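Lolbridge Flying History Forum > Pioneers and record flights

Walczak's 1931 distance claim

prop_swinger
Posted Feb 7, 2023
I've been going through the old club newsletters and keep coming across the Walczak flight. The figure given is always 1,582 miles non-stop, solo, in May 1931, finishing in a field outside Lolbridge. Has anyone seen a barograph trace or a landing certificate for it? All I can find is newsletters quoting earlier newsletters.

Huw Foulkes
There was no barograph. He borrowed one and it stopped soon after take-off, so the claim was never put in for approval. The distance was measured afterwards on a map with a ruler. I wouldn't call it a record, but I do think he made the flight.

tailskid
I don't. Look at the fuel. The standard tanks gave you 1,000 miles on a calm day if you were careful with the mixture. To get the rest he needed a big extra tank, and nobody who saw the aircraft that week mentions one.

Huw Foulkes
The mechanic's notebook does mention one. It was fitted in the front cockpit, with a hand pump, and he had to sit sideways to reach the handle. I copied the page out years ago.
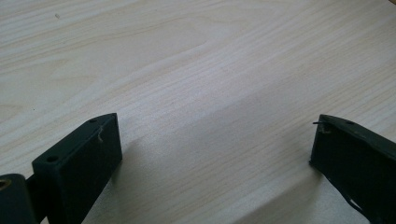

The notebook also gives the take-off weight, and it was well over what the maker allowed. He used nearly the whole length of the field and clipped the hedge with a wheel. None of that proves where he landed, but it does tell you he had the fuel.

tailskid
It tells you somebody wrote it down. Was the notebook kept at the time, or written up later?

Huw Foulkes
Same ink and same hand as the entries before and after. I can't say more than that.

Shafiq Marikar
The weather is worth checking too. I went through the daily reports for that week and there was a strong tailwind for the first half, then rain. If he held it for 17 hours the average speed comes out at 93 mph, which is fair for that type.

tailskid
Fair with a tailwind. He didn't have one for the second half.

Shafiq Marikar
Agreed, so I'd say the distance is a bit generous. If he went round the coast to stay out of the rain the route on the map is wrong anyway.

prop_swinger
Thanks all. Huw, could you post the page number for the tank entry? I'd like to see it for myself when I'm next at the records office.

Huw Foulkes
Page 287, near the bottom. Ask for the second box, the first is all engine receipts.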